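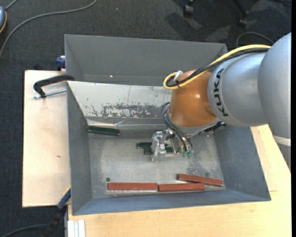
A parts bin, also called a tote or stock bin, is an open-topped container used to hold loose items in workshops, storerooms, schools and homes. Bins range from palm-sized trays for screws to wheeled tubs that take two people to move. Metal bins are common where the contents are heavy or have hard corners, such as blocks, castings and offcuts.

Shape

Most parts bins are rectangular. The walls may be straight or may slope outward toward the rim. Sloping walls make the opening wider than the floor, so that a hand or tool can reach the corners, and they let empty bins of the same size nest inside one another. Straight-walled bins hold more for the same shelf space but do not nest.

The height of the walls depends on use. Low walls suit sorting, where the contents must be easy to see and pick up. High walls suit bulk storage and keep items from spilling when the bin is tilted or carried. A bin 200 mm deep is usually treated as shallow in workshop catalogs.

Materials

Sheet steel is the usual metal, either galvanized or painted. Gray became the ordinary color for painted bins in many workshops, though blue and green are also sold. Aluminum is lighter and does not rust but dents more easily. Plastic bins have replaced metal in most homes and many stores, but they scratch and can crack when heavy parts are dropped in.

Metal bins are noisy. A rubber or felt mat is sometimes laid in the bottom to soften the sound, and a bin that stays in one place may be set on boards. Boards spread the weight, keep the rim of the base from marking carpet or tile, and raise the bin slightly for cleaning underneath.

Storing blocks

Blocks can be stacked or kept loose. Stacked blocks take up less room and are easy to check, but the rows have to be rebuilt each time. Loose storage is faster and is preferred where blocks are used often and in no fixed order. The drawback is that small blocks slide under larger ones and are found only when the bin is emptied.

The maker Wikell sold a steel bin with the catalog number 752, meant for blocks and short offcuts and rated for a load of 40 kg. Its later competitor, the Rerumier tote, had a rolled rim and was offered with a fitted lid — the lid was dropped after the first production run of 3,000.

Care

Steel bins are wiped out with a dry cloth and kept away from damp floors. Bare spots in the paint are sanded and touched up before rust spreads. Sharp burrs along the rim can be filed down or covered with edge trim.

See also

Nesting container
Storage rack
Toy block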